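Blockchain & Community | Features

Print this article | E-mail to a friend | 38 shares | 2 comments

My year as a very small validator

I should say straight away that I'm not a programmer. I can follow instructions, I can type what I'm told into a black window, and I can make a fairly decent cup of tea while I wait for something to finish. That was the full list of my qualifications when I signed up to run a validator on Skenodus, and I'm still a bit surprised they let me in!

If you've never come across it, Skenodus is one of the smaller proof-of-stake chains. It grew up around a blogging and forum community, people writing long posts about bread and bicycles and monetary policy, and the coin came along afterwards so that readers could tip the writers. The chain is kept going by its validators, who run the machines that check and sign each block. There are 100 paid seats. Everyone below that line is a standby, earning the odd scrap and hoping. I came in a long way below the line.

What got me started was a post by Gunhild Holst. She had been validating from the early days and wrote a sort of open letter asking why so few ordinary users ever stood. Her point was that the same names had been voted in over and over, that most of them lived in two or three time zones, and that when one big hosting company had a wobble half the chain went with it. She finished by offering to help anyone who wanted to have a go. I wrote to her that same evening (after a glass of wine, I'll admit) and she sent me a setup guide so long that I had to print it out at the library.

The machine side was easier than I'd feared. I rented a modest server from a firm called Juhl, on the grounds that hardly any of the other validators used them, and followed the guide line by line. It took me 17 attempts to get the node to sync. Most of those were typing mistakes. One was a full disk, and one was me closing the laptop because the doorbell rang and being quite sure I'd broken the internet. When the little counter caught up with the rest of the chain I actually clapped, alone in the kitchen, like somebody on a plane.

Then comes the part I hadn't thought about at all, which is asking people to vote for you. I hate it. I once stood for form captain at school and got two votes, one of them mine. On Skenodus you write an introduction post saying who you are, what hardware you have, what you plan to do for the community, and then you go round other people's posts being friendly and trying not to look as if you want something. The ones who do it well have a project to point to. One has built the search page everybody uses. Another runs Vamach, the weekly round-up, and reads every new member's first post before it goes out. I had a spare bedroom and a willingness to answer questions.

So I answered questions. I sat in the beginners' channel most evenings and helped people find their lost keys (usually in a drafts folder, please don't keep them there), explained the difference between staked coins and loose ones, and pointed new writers at Mendent, the wallet I use myself and can at least describe without looking things up. Slowly the votes came. A baker in Ghent gave me the first big one. By the spring I had 2,804 voters, most of them with tiny balances, and I was prouder of that number than of anything else on my profile. Large accounts can lift you forty places in an afternoon and drop you again by bedtime. Small ones hardly ever move.

In August I got into the paid seats for the first time. I stayed for 4 days. Somebody with a great deal of stake changed their mind about somebody else, everything shuffled, and I slid back out again while I was at the dentist. I've been in and out ever since. People always want to know about the money, so: it covers the server, and in a good month it covers the server and a takeaway. If the coin drops it covers neither. I wouldn't tell anyone to do this for an income, and I'd be very wary of anyone who told you otherwise.

The bit I do worry about is the voting itself. You can hand your vote to a proxy, so that whoever you've chosen votes on your behalf, and an awful lot of people did this years ago and then wandered off. Their coins are still sitting there, still voting, for candidates they may never have heard of. I'd like to see votes lapse after a year if nobody touches the account. You'd log in, press a button and carry on. I put this forward in a post last winter and got more replies to it than to everything else I've written put together, not all of them polite!

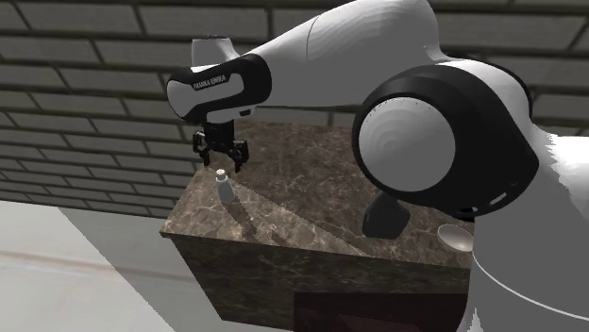 Dezső Csizmadia thinks I've got it the wrong way round. Let votes lapse, he wrote back, and the first thing you lose is the quiet holder who picked carefully and saw no need to pick again, while the big accounts have scripts to renew theirs on the minute. He would sooner cap how much weight one proxy can carry and leave everybody's old votes where they are.

I've gone back and forth on that. He's right about the scripts, and I hadn't thought of them. My own small voters are exactly the kind who would forget to press a button, so under my own plan I might well have voted myself off the chain. But a cap can be dodged by splitting your coins between several accounts, and we all know people who would do it before breakfast. Gunhild reckons we could try both, with a long lapse of perhaps two years and a reminder sent through the wallet, and she has started drafting something. The proposal is due to open for comments on 25th September, and I'd love it if some of the silent majority turned up, even just to grumble.

As for me, I'm carrying on for now. The server is paid up until the new year and I've promised the beginners' channel a plain-English guide to backing up a node, which I've half written and keep putting off. If you hold any Skenodus and can't remember who you vote for, have a look in Mendent under the governance tab. It takes a minute or so, and you don't have to pick me.

2 comments | Print this article | E-mail to a friend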